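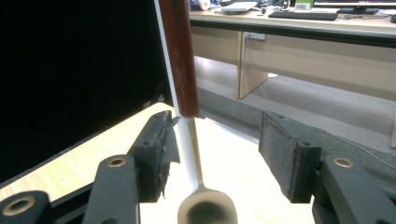
Halldóra Vigfúsdóttir has run the second-hand kitchen stall at Fledside market for 4 years, and she says cutlery sells faster than anything else. Plates sit for months. A metal spoon with a reddish-brown wooden handle is the sort of thing people pick up first. "They want something that feels different from what's in the drawer at home," she says. "Nobody asks me for a full set any more."

She buys mostly from house clearances and sets up every Friday. Her pitch costs 40 pounds, and in a poor week in March she may only just cover it.
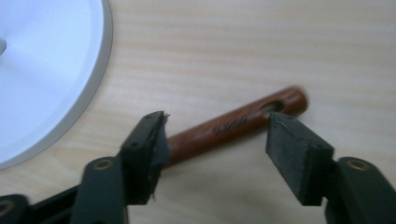
Prices are kept low on purpose. Most single pieces are 2 pounds — she has refused to go higher, even when dealers offer to take the lot. "A dealer once wanted 600 pieces," she says. "I'd have had an empty table until summer."

Her neighbour Jianhua Tang, who sells lamps, minds the stall while she fetches tea.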